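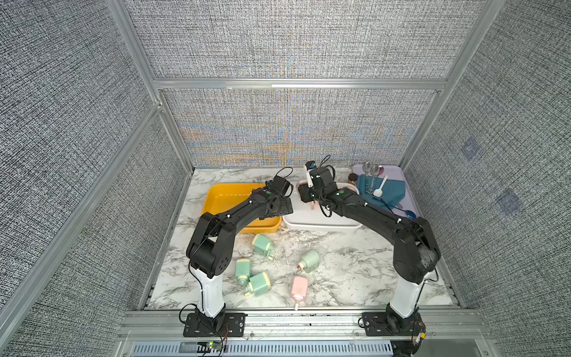
把持の成否を真偽値で返すな
2019年10月24日

双腕の片付けタスクを制御するソフトウェアでは、把持動作の戻り値がほぼ例外なく真偽値になっている。grasp() が true を返せば次の搬送に進み、false なら再試行に入る。Eltton の社内で使っているタスク実行系 Lirkari も長くこの形だった。私はこの設計をやめるべきだと考えている。以下はその理由と、置き換えに際して残った問題である。

真偽値が返る時点で、少なくとも三つの判断がひとつに潰されている。指の開度が全閉より大きいこと。モータ電流が閾値を超えていること。物体が指の間にあると画像から推定されたこと。この三つは計測時刻も遅延も異なる。開度は制御周期ごとに読めるが、手首カメラの推定結果は推論と転送を経て届くので、うちの構成では最悪で600ミリ秒古い。古い推定と新しい開度を論理積で結んだ値に、いつの事実かを示す情報は残らない。呼び出し側はそれを「今つかんでいる」と読む。

ポンプ付きのボトルは、この曖昧さが表に出やすい対象である。倒れているとノズルが横に突き出し、胴とは別の方向に幅を持つ。胴を挟んでも、首を挟んでも、ノズルの先だけを挟んでも、開度は全閉にならず電流も立つ。三つの把持は搬送時の姿勢誤差がまったく違うのに、戻り値はどれも true になる。トレイに置く段階で置き場所がずれ、ログには「配置失敗」と記録される。配置の計画器を直しても改善しないのは当然で、原因は手前の関数が捨てた情報にある。

片腕ならまだ我慢できる。腕が2本になると、成否の値が排他制御にまで入り込む。Lirkari の旧版では、トレイの上の空間をひとつの資源とみなし、把持が true になった腕にロックを渡していた。左が true、右も true となったとき、先に届いた方が入る。到着順は通信の都合で決まるので、実行のたびに順序が変わる。再現しない干渉回避停止の多くはここから来ていた。ロックの粒度を細かくする修正を当時の私は入れたが、今から見れば見当違いの努力だった。ロックを要求する根拠の時刻が不明なままで、粒度だけを議論していたのである。

代わりに返すべきものは、時刻付きの証拠の列だと思う。開度、電流、画像推定をそれぞれ計測時刻と一緒に返し、集約は呼び出し側が行う。搬送を始めるだけなら開度と電流で足りる。もう一方の腕の近くを通るなら、動作開始後に撮られた画像を要求する。何を十分とみなすかは次の動作によって変わるので、把持関数の作者が先に決めてしまうのは越権である。

手首カメラの画像は、この議論でよく切り札として持ち出される。ピンクの円筒容器が左右の黒い指の間にあり、蓋と小さな穴まで見えている、だから画像さえあれば分かる、という主張だ。私は半分しか同意しない。一枚の画像から言えるのは指と容器の相対位置までで、接触力も、持ち上げたときに滑るかどうかも含まれない。周囲に似た色の物体が並んでいれば、どの領域が把持対象かという対応付けの誤りも加わる。画像推定は証拠列の一要素であり、他の要素を上書きする権限を与えてはならない。 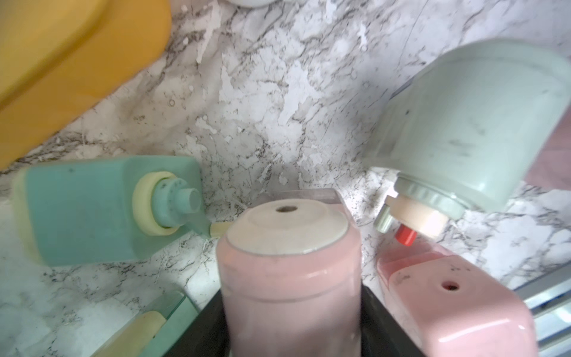
Jolien Hoekstra からは、証拠の列を返すと集約の論理がタスク側に散らばり、同じ閾値が十か所に書かれることになる、という反論が届いた。真偽値は粗いが、少なくとも粗さが一か所に集まっている、責任の所在としてはその方がましだ、というのが彼女の立場である。

この指摘は正しい。Fleltament の計画層で試したとき、実際に閾値の写しが6か所に現れ、うち2か所は値が食い違っていた。ただ、食い違いを差分検索で見つけられたという点は評価してよい。真偽値の時代には、同じ食い違いが関数の呼び出し順序という形で埋もれていて、検索のしようがなかった。現在は集約の規則に名前を付け、設定ファイルに切り出している。「搬送可」「近接通過可」「配置可」といった名前であり、タスク側は名前だけを参照する。散らばりはこれでかなり抑えられる。名前の数が増え続けるという別の問題は残る。

計算量と帯域を理由に反対する意見もあるが、これには説得力を感じない。開度と電流は元から流れている。画像も推論のために撮っている。増えるのは時刻と識別子だけで、制御周期を圧迫するような量ではない。むしろ費用がかかるのは時刻合わせである。左右の腕の制御器とカメラがそれぞれ自分の時計で刻印していると、証拠を並べても比較できない。時計の同期を後回しにしてこの方式だけを導入すると、真偽値より悪い。正確そうに見える誤った順序がログに残るからである。導入の順番としては、同期、時刻付与、集約規則の切り出し、最後に真偽値の廃止、を勧める。

ログの再生についても触れておく。Kozan は保存したセンサ列から実行を再現するツールだが、真偽値を返す関数が途中にあると、そこで再生が行き止まりになる。閾値を変えたら結果がどう変わったかを、後から問えない。証拠の列が残っていれば、集約規則だけを差し替えて同じ記録を流せる。実機を動かさずに規則を評価できることの価値は、個々の把持成功率の改善より大きいと私は見ている。成功率は対象物を入れ替えれば変わるが、評価の手段は残る。

もっとも、再生で分かるのは分岐の変化までである。規則を変えて腕が別の経路を選んだ場合、その先のセンサ値は記録に存在しない。Kozan は現在、分岐が変わった時点で再生を止めて印を付けるだけにしている。そこから先をシミュレータで補う案も出ているが、滑りのモデルが粗いうちは、補った部分を評価に使うべきでないと思う。

未解決の点をひとつ。Tuncay Sezer が設計した再試行器は、いまも false を受け取ることを前提に動いている。証拠が不足しているのか、証拠が否定的なのか、再試行器には区別がない。前者なら待てばよく、後者なら指を開いて姿勢を取り直す必要がある。両者を混同したまま再試行すると、正しくつかんでいた物をわざわざ放すことになる。再試行器の入力を三値にする変更は1月に予定しているが、三値で足りるかどうかについて、私はまだ意見を決めていない。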